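Speaker notes, "A Gripper from the Living Room"
Chih-ming Cheung
Shared workshop evening, Aug 3, 2025

Put the gripper on the lectern before anyone sits down. Let them pick it up. They'll pinch each other with it anyway, so get that over with while people are still finding chairs.

OPENING (keep it short)

Hello, I'm Chih-ming. I build things at home, and when home objects I build them in the workshop. Tonight is about the hand-held gripper, which I have named Fu. Fu has no motors. You squeeze, the jaws close, and a camera on the tool records what the jaws see. The hope is that an arm can one day learn from those recordings how to tidy my apartment. So far the only creature learning to tidy my apartment is me, at considerable expense.

Pause. If they laugh, good. If they don't, go straight to the linkage.

THE LINKAGE

First version was cut from a sheet of something I found in the workshop scrap bin. It bent. Second version was printed on the Cetus, and it didn't bend, it snapped, with a noise that made my neighbor text me. The third is what you're passing around. Long cut-outs in the outer arms, pins through the joints.

Say something about the pins. Everyone who builds one of these gets the arms right and then treats the pins as an afterthought. I used bolts with the thread running right through the joint. The thread chewed the plastic, the jaws went sloppy, and by the end of a month Fu had the grip of a man being introduced to his ex-wife's lawyer. Smooth pins. Ream the holes. Drop of dry lubricant, wipe it off, go have dinner.

If someone asks about tolerances, tell them I went by feel and a set of drill bits. Do not let the question turn into a conversation. Last time it ate the whole break.

THE PADS

The pads are blue because that was the color the Flultex came in. Flultex is a rubbery filament that prints beautifully on the one afternoon a year when the air is dry enough. The other afternoons it prints hair. I dried the spool for 19 hours, printed at a crawl, and got two pads I'd show to my mother.

The ribs matter. Smooth pads slide off anything glossy, and my home is full of glossy things, tea tins in particular. Ribs that are too tall fold over sideways and you get a sort of slow shrug. Print a few heights, try them on whatever you own, keep the ones that don't shrug.

Hold up the bag of failed pads here. It's a large bag. Wait for the groan.

PRACTICE AT HOME

I started on the workshop bench, with wooden blocks, like everybody. Blocks are easy. They have flat sides and no opinions. After 80 recordings of blocks I had a gripper that was superb at blocks, and I don't own any blocks, I borrowed them.

So I moved to the sofa. The sofa is awful for this and I recommend it. Cloth creases under things, the cushion gives when you push on it, and whatever you approach leans away from you as if you'd said something.
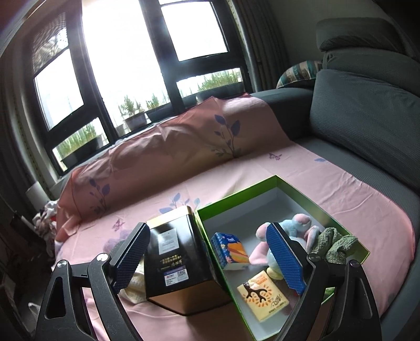 Rigid things want the jaws square to their sides, and you come down until the pads are well past the top edge. Soft things you can grab almost anyhow, and then they hang out of the jaws in a shape you did not plan. Tissue packs are in between. Squeeze one too hard and you've made a smaller tissue pack.

Light is the other problem. A window behind the work blows out white, the camera darkens everything else to make up for it, and your lovely black object turns into a hole. Lock the exposure. I didn't for the first 600 clips. I have kept them all on a drive labeled "learning," out of spite.

Sip of water. Check the clock. If it's past the half hour, skip the next section and nobody will be poorer.

THE SOFTWARE, BRIEFLY

I wrote a little sorter called Cliser. It reads the clips, throws out the ones where the jaws never close, and files the rest by object. It has filed my left thumb 834 times. I think it considers the thumb its best work.

Cliser is on the workshop share drive. The readme is honest about its condition. If you fix the thumb thing, tell me how, or just quietly replace the file and let me believe I did it.

WHAT I'D DO AGAIN, AND WHAT I WOULDN'T

Again: pads that come off with one screw. I swap them constantly.

Again: practicing on things I own.

Wouldn't: the handle. The handle is shaped for the hand of whoever posted the original file, evidently a bear. New handle in September, if the Cetus and I are still speaking.

QUESTIONS

Likely ones. What did it cost? Less than a good vacuum cleaner, more than I told my family. Can it lift a full mug? Yes, once. When does the arm arrive? Change the subject, point at the snacks.

Get Fu back before leaving. Count the pins.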